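How many demos before a two-arm packing policy stops being random?

Posted 30th March in Plotbridge Help, Teleop and Data

I'm collecting teleop demos for a two-arm setup and I'm at 225 episodes of one task (put the card decks back in the case). Training loss looks lovely, the arms just hover over the case and dither. Do I keep recording or is something wrong with my data? I'm using Tranov to record, all defaults.

2 replies

Keep recording. More data always helps. We had 3,823 on ours in December and it was fine.

Second reply – marked helpful

I'd stop and watch your episodes first! Dithering made me crazy too, and for me it was pauses. I'd sit there thinking with the arms parked, and the policy learned to park. We trimmed the idle bits, threw out the bad takes (3,823 is a big number but what did they keep?) and retrained on 31 clean ones just as a check. It moved right away.

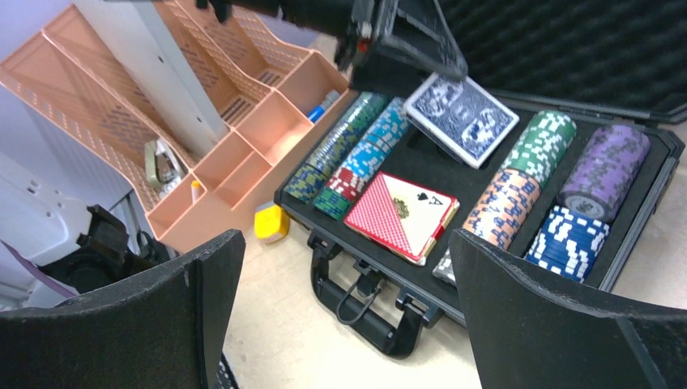 My own task is pretty close to yours, and the wrist view is where I look for trouble. Both fingers should stay in view, and I want to be able to tell the decks apart at a glance – the blue back up top, the red one with the ace of spades on it. If your decks always start in the same slots, swap them between takes. Also move the clutter next to the case now and then, or the policy may latch onto a pink organizer.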